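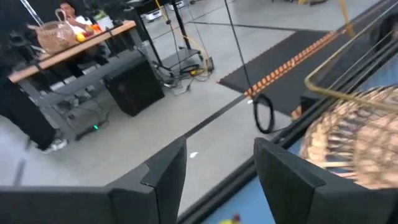 Section 2: Setting up the scale and pairing it with Batard

I've set up more Stistau kitchen scales than I care to admit (my own, my sister's, one for the office kitchen), and the leaflet in the box is very small print indeed, so I wrote this up for everyone who keeps asking me. You'll want the scale, its batteries, your phone and the little brass weight that comes in the felt pouch.

1. Slide off the battery cover and put the batteries in. The spring end is the flat end, as usual. Close the cover until it clicks.

2. Put the scale on a hard, level worktop and leave it alone while the display counts through its digits. Mine once took ages and I thought it was broken — I was leaning on the worktop!

3. Press and hold UNIT until you see "g". It comes out of the box in ounces, which had me puzzled over a very odd loaf.

4. Hold TARE until "CAL" flashes, then let go. Place the brass weight in the middle of the plate. The display should settle on 1,000 and then say "OK".

Note: if it settles on anything else, take the weight off, wait for zero and go again. My first try gave me 1,237 and I'd simply left a spoon on the plate.

Caution: don't press on the plate to "help" it. The sensor underneath is fairly delicate and a bent one can't be put right at home.

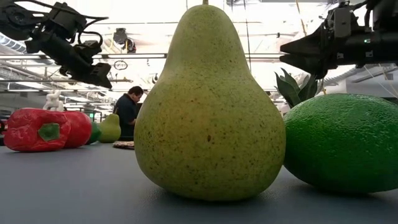
5. Now for the phone. Open Batard, tap the plus sign and choose "Scale". Switch Bluetooth on first or the list will just sit there looking empty.

6. Pick "Stistau" from the list and type in the code on the display. Mine was 336, yours will be different, and it changes each time you pair.

7. Give the scale a name. I'd go for something plain like "Kitchen". If there are two in the house you'll be glad of it later.

8. Set a container weight. Put your empty bowl or basket on the plate, tap "Save as container" and give that a name too. From then on Batard takes it off the total for you, and you can stop scribbling bowl weights on the inside of the cupboard door like I used to. 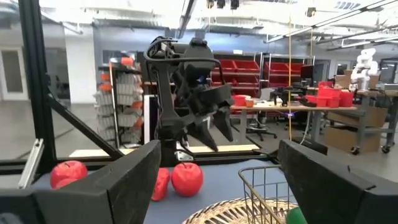 Two red apples on the table, with the wire basket to the right.

9. Do a test weigh with anything you've got handy. The number on the phone should match the one on the scale. If the phone lags behind, pull down on the screen to refresh it.

Note: the October update moved the container list into the side menu. If you can't find yours, look under "My things".

Caution: wipe the scale with a damp cloth only, and keep it out of the sink. Take the batteries out if you're putting it away for a long while.

Recipes and the shopping list are in the next section.

Last updated November 18, 2024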